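Evville gripper trials

The Evville gripper trials are a long-running comparison of robot grippers on ordinary lab glassware, run by the Remis workshop in Evville. They began in September with two grippers, the Koivisto parallel model and the softer-padded Stitix, and what a wonderful pairing that was! Each gripper gets 149 attempts per object, at the same arm speed and with the same controller settings.

Glass is the great leveller of the trials. Clear rims and thin walls are hard for depth cameras to pick out, so a gripper that shines on blocks and boxes can come badly unstuck with a beaker.
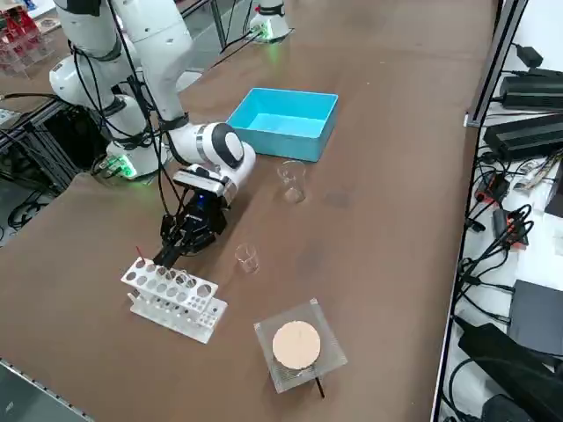
Gripper fingers at the edge of a test tube rack, with beakers and a wire gauze sheet on the table.

Scoring is simple. A clean lift and placement earns 8 points, a clumsy one earns two, and a drop earns nothing. The first round ran to roughly 1447 logged attempts, and the full log (failures included, happily) is free to download.

Two-arm tasks came later and are easily the liveliest part of the program, as one arm has to stay clear while the other works over the same table.

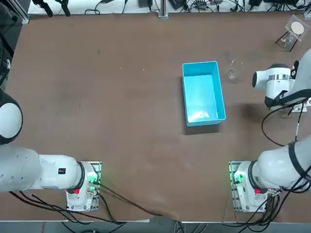

One reader of the published log, signing as Remis Fan, wrote that the scoring is too kind to slow grippers and asked for a time limit on each attempt. A timed class has been added to the rules for the next round.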